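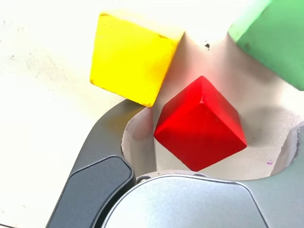 Fig. 1. Red, yellow and green, close up. The yellow one has had a hard life.

Block Wear and Block Choice: Project Report
Reijo Turunen
Submitted 4/25/18

1. What the project was for

Our course asks every student to improve something small and write it up as if it were large. I got the blocks. The stacking task has used painted cubes for as long as anyone can remember, and the only paperwork on them was a sticky note reading "buy more?" My job was to answer the sticky note.

The old cubes come from a box labeled Dratamano, item 2153, which as far as I can tell is out of print, if blocks go out of print. I compared them with plain unpainted wood from a supplier called Zacharias. The budget was 70 dollars and I was told not to spend it.

2. The task

It is a child's game with a rulebook. There is a square outlined in black on a white table. The first block goes inside the square, the next goes on top of it, and you stop when the stack falls or your patience does. We kept the square where it was for the whole project, partly for consistency and partly because I had no wish to mark out another one.

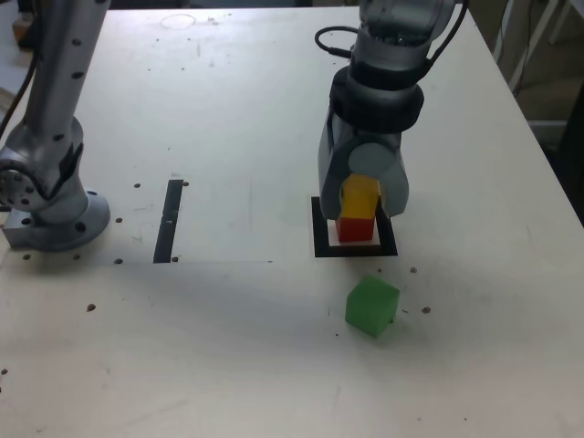

I had expected the size of the blocks to matter most. It was the corners that took up my notes. Paint on a flat face lasts well enough, but at the corners it thins and then chips, and once bare spots show, people start arguing about whether a block is "still yellow." I graded every cube from 1 to 5, where 5 is new and 1 is firewood. Yellow got a 2. Green did better on the chips but has its share of scuffs and dark marks. Red was the best of the lot, smooth and even a bit shiny, and I suspect it of being a replacement.

3. Plain wood

Unpainted blocks have no paint to lose, which settles half of the question. The other half is that pale wood on a white table is harder to pick out from across the room than red or green. I asked my classmates to call out the position of each block from the doorway. They were quick with the colors and slow with the wood - and fairly rude about the exercise.

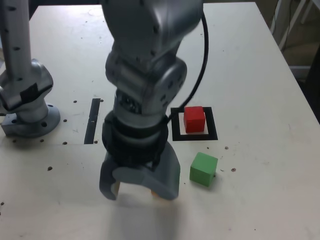
Fig. 2. Plain wood block in the gripper, with red in the square and green just outside it.

4. Recommendation

Keep the painted cubes for now. Retire yellow when it reaches a 1, and add a few plain blocks for runs where color doesn't matter. The table could use a wipe too, but that was outside my scope. Grading sheets are in the folder marked Herari, and the spare blocks go back on the shelf in June.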